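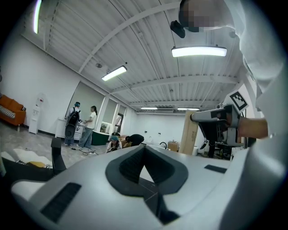

Why does a coastal radar station still struggle to see a low-flying drone?

Clutter, mostly. Kiros Degefa, who has worked on air surveillance at Clostholm for 19 years, says a small airframe at 30 metres returns little more energy than a large gull, and the sea behind it returns a good deal more. "The old filters threw out anything slow," he says. "That was sensible when the threat was a jet. A slow target now has to be kept and looked at."

The Corlow trials in June compared 2 approaches. The first left the existing radar alone and changed the Doppler threshold. The second added passive receivers at Harries and Trerach, which listen for the control link and emit nothing themselves. Bart Mertens ran the receiver side. Of 111 test flights, he says, the ones flown on a pre-set route with the link switched off gave his team the most trouble.

"If it doesn't transmit, I have nothing to measure," Mertens says. "Then it goes back to Kiros and his radar." 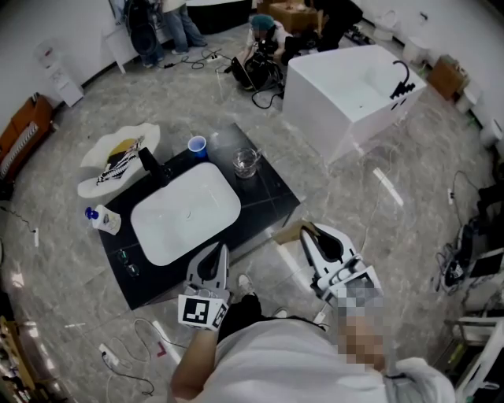

Basin and countertop, with the bathtub behind.

Degefa would like both feeds on one display. At present the operator reads two screens and correlates the tracks by eye - workable with a single contact, much less so with six. Mertens agrees on the display but wants the timing error between sites fixed first.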